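3.2 Everyday names for the basket and the thing that goes with it

I went into this part of the study thinking the basket would be the hard one. People have so many words for a basket! There's bread basket, fruit basket, tray, bin, "the wicker thing," and I had already set aside most of a Thursday for sorting them. The orange item next to it was supposed to be the easy warm-up. Well, I had that backwards, and I want to go through how it happened before getting to the size ratings.

Everything in this section comes from the Novden round, where 19 people sat down at the table one at a time and told us what they would call each item if they were asking somebody in the next room to bring it over. They could talk for as long as they liked, and most of them did.

Figure 2. The rectangular basket and the orange item on the white tabletop (a, b), and the orange item from closer up (c).

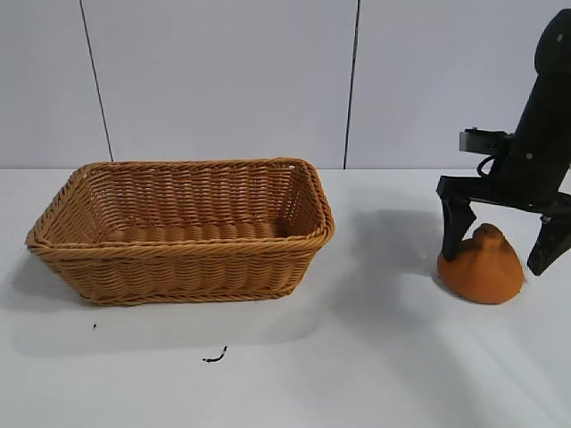

5 min read

For the basket, "basket" won by a mile. A few people put "wicker" or "woven" in front of it, and two said "bread basket," I suppose on account of the long shape and the low open top. The rolled edge came up more than I expected — one person called it the "rope part" — but it hardly ever made it into the name itself. I coded all of these as one family (BASKET, with an optional material word) and moved on feeling pretty pleased with myself.

Then the orange item. I got tangerine, mandarin, "some kind of orange," little pumpkin, gourd, pear, and one very firm "squash." People were quick, too, which surprised me. Only a handful hesitated, and the ones naming a pear sounded every bit as sure as the ones naming a tangerine. The color was the one thing everybody agreed on, and for several of them it ended up doing all the work: "the orange one," done. In Figure 2b you can see both items with a good stretch of table between them, and you can also see the narrow top that so many people brought up when I asked why they had picked their word.

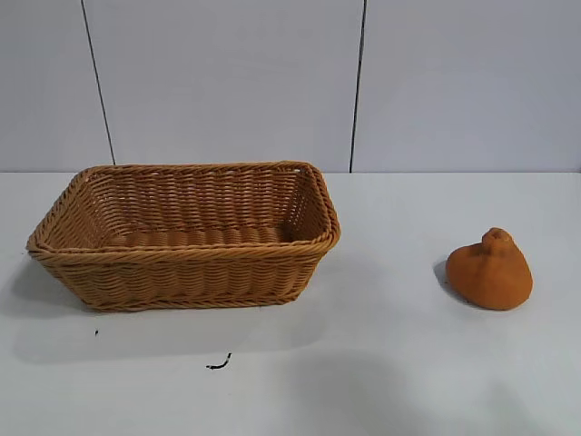

Surely the basket is helping, a reader of the draft objected, and once there's a basket on the table people are going to reach for fruit names whether the shape fits or not. I think that's a fair point, and I've gone back and forth on it. In the earlier Pludon round we had the same kind of item with no container anywhere near it, and the answers spread out a lot more, with toys and pincushions and a candle in there. So yes, I believe some of that fruit talk is borrowed from the basket. What I can't tell from our data is how much, and I'd rather leave that open than squeeze a number out of 19 people.

The other thing that mattered was where a person started looking. Those who began with the overall outline leaned toward pear and gourd. Those who leaned in and began with the bumpy, wrinkled end (Figure 2c shows that end well) leaned toward citrus. I've kept both groups in the coding as FRUIT-LIKE, with a second tag for the part they mentioned first.

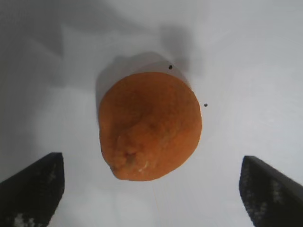
3.3 Size words

Size was much calmer. Nearly everyone used "small" for the orange item, and for the basket they either skipped size altogether or compared it to something in their own kitchen, usually a loaf pan. I left those comparisons exactly as spoken, odd ones included, and the full list is in the appendix next to the Tamura answers.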